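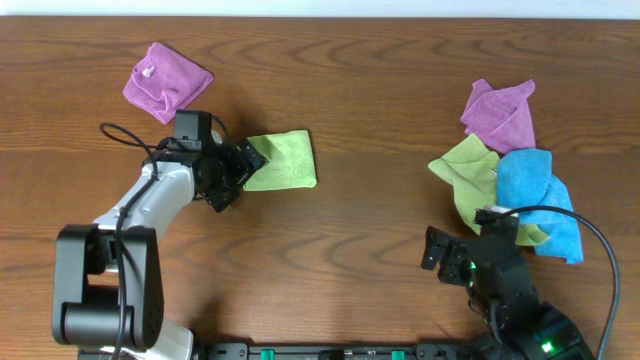

Home Blog Archive About Contact

I've been asking the same question since February: can a machine do the laundry yet? I don't mean the washing, which has been solved for decades. I mean what comes after the dryer. Cloth is hard because it has no fixed shape. A yellow-green towel folded into a near-rectangle is easy to make sense of, but a crumpled one lying under a blue one, with a purple one just beyond them, is a different problem. Two arms with grippers have to find a corner before they can do anything useful with it.

I timed myself last night for comparison. 60 washcloths, 184 seconds for the first dozen, and I got slower after that. I was watching TV, so call it a fair test.

Shop floors are further along - parts there are stiff and show up in the same place every time. At Plolico, where I used to work, a machine boxed 74 units an hour and the rags were still folded by hand.

My guess is towels first, then shirts. Fitted sheets I wouldn't bet on.

Posted April 2018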